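Product Review: Grevine Beverage Cabinet

The Grevine cabinet was assessed in May as a base for shared office refreshments. Two low units in light beige were placed side by side, and assembly followed the printed instructions without difficulty. The countertop accommodates a coffee machine, a cup caddy and two dispensers with drip trays.

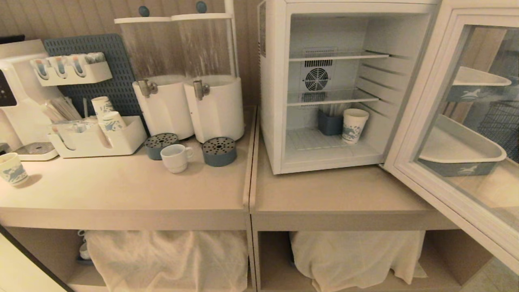 Kieran Rudd found the open lower shelf less convenient than doors would have been, and asked that the supplier, Jostero, offer them as an option. At a unit price of $170, the cabinet is recommended for small offices.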